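Packing and Dispatch, Unit 4: Sorting at the Bench
Handout to go with the Urnberg session. Read before the practical.

Why we are careful about claims

Most books on small-parts packing open with a promise. Color-coded trays, they say, will cut mistakes. The Griltine guide goes further and claims savings of up to 1,000 picks a week, with no word on whose bench was measured or what it was like before. Treat that figure as advertising.

What we can say is more modest. A tray gives an item an edge it shouldn't cross. Whether the tray is red or blue matters only if everyone at the bench has agreed what the colors mean, and in my experience they often haven't. The Henare workshop used red for "hold" in the morning and red for "send" after the shift change. The trays were blamed.

Terms used in this unit

Bench: the surface where items are sorted. Carpet or matting stops things sliding and also hides small screws.
Tray: an open, shallow container for one category.
Consumable: something used up in packing, such as tape, labels or filler.
Item: whatever is being sent.

Keep consumables and items apart. It sounds too obvious to teach, but tape ends up inside finished boxes more often than any supplier will admit.

Two trays or more?

Prultow sells a set of 4 and recommends using all of them. I would start with two. Put the device to be packed in one and the tape in the other, with a clear strip of bench between them. Add a third only when you can name what goes in it. "Miscellaneous" doesn't count.

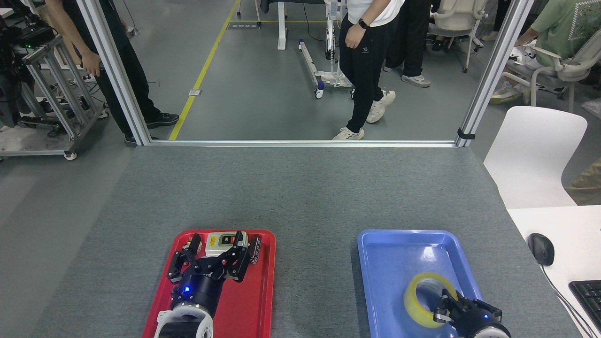

Tape deserves a little more attention than it gets. A roll lying on its side is easy to grab but the loose end gets lost, so fold the end under before you put it down. Dispensers help some people. I have seen no good evidence that they help everybody, and the cheap ones tear badly.

For the practical

Work in pairs. Sort one mixed box using two trays, then repeat with 3. Write down where you hesitated, which is more useful to me than your time. If the extra tray made no difference, say so in your notes. Bring them to the October review.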